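J'attendais décembre pour me remettre à la linogravure, et cette fois je me suis offert la presse à main Halliday de chez Ollska. Elle m'a coûté 370 euros, j'ai donc un peu réfléchi avant ! Premier essai avec une petite plaque de houx, et le noir est sorti bien dense, sans que j'aie à frotter à la cuillère pendant des heures.

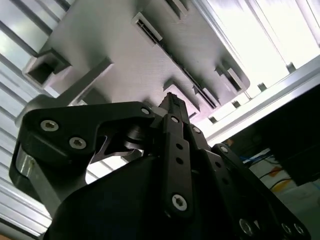

Vis à six pans creux argentées sur pièces noires mates.

Le plateau accepte le papier jusqu'au A4, pas plus. Pour mes cartes c'est parfait, pour les grandes affiches de Mansa Amoah (j'adore son travail) il faudra autre chose. La poignée est un peu dure au début, surtout

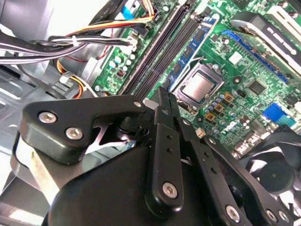 quand on enchaîne les tirages le soir. J'en ai fait 19 d'affilée avec l'encre Wirnness bleu nuit, et j'avais le poignet en compote ! Les feutres de rechange sont vendus par 7, drôle d'idée... Mais quel plaisir de soulever la feuille, je ne m'en lasse pas. Je lui mets quatre étoiles.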